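Chapter 5
Inside the System Unit

Learning Goals
After reading this chapter, you should be able to:
Name the main parts found inside a desktop computer
Describe the job of the processor and how it connects to the motherboard
Explain why memory and storage are treated as separate things
Prepare a work area before opening a case

Key Terms
bus, chipset, clock speed, form factor, heat spreader, load plate, motherboard, socket, substrate

In October, the school district in Lisville asked Eliseo Ledesma to decide which of its older office computers were worth keeping. Many were slow to start, and a few would not start at all. The district had planned to replace every one of them. Ledesma opened the machines first and made a list of what each one contained. Most of the slow computers had sound processors and too little memory. Adding memory cost far less than buying new equipment, and the district kept the majority of its machines for two more years.

Ledesma could make that list because he knew what he was looking at. A desktop computer is a collection of separate parts, and most of them can be identified, removed and replaced one at a time.
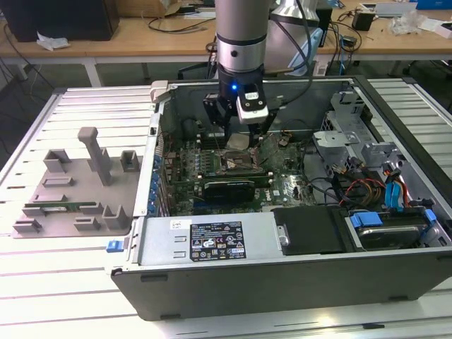 5.1 The Case and the Motherboard

The case holds the parts in place, protects them from damage and directs the flow of air. Most desktop cases have a side panel that comes off after two or more screws or a latch are released. Lay the case on its side before working on it so that the motherboard is flat and the parts do not hang by their connectors.

The motherboard is the large printed circuit board to which everything else connects. Thin lines of copper, called traces, carry signals and power between the components. A group of traces that work together to move data is called a bus.

Motherboards are made in standard sizes known as form factors. The form factor sets the location of the mounting holes, so a board and a case must match. Check this before ordering a replacement board.

5.2 The Processor and Its Socket

The processor, or CPU, carries out the instructions in a program. Its clock speed is the number of cycles it completes each second. Clock speed alone is a poor way to compare two processors of different designs, as one may do more work in each cycle than the other.

A desktop processor usually sits in a socket. On many boards a hinged metal load plate closes over the processor and presses it evenly against the contacts. The metal lid on top of the processor is the heat spreader, and the thin board beneath it is the substrate.
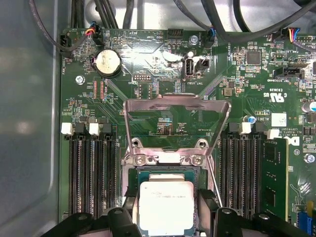 Sockets differ from one processor family to the next, and a processor made for one socket will generally not fit another. Small notches or a printed triangle show which way the processor must face. Never force it. Hold a processor by its edges and keep your fingers off the contacts.

A processor also needs a heatsink, with a thin layer of thermal paste between the two. Cooling is covered in Chapter 7.

Check Your Understanding
Why did adding memory help the computers in Lisville?
What must match between a case and a motherboard?
Name the part that presses the processor against its contacts.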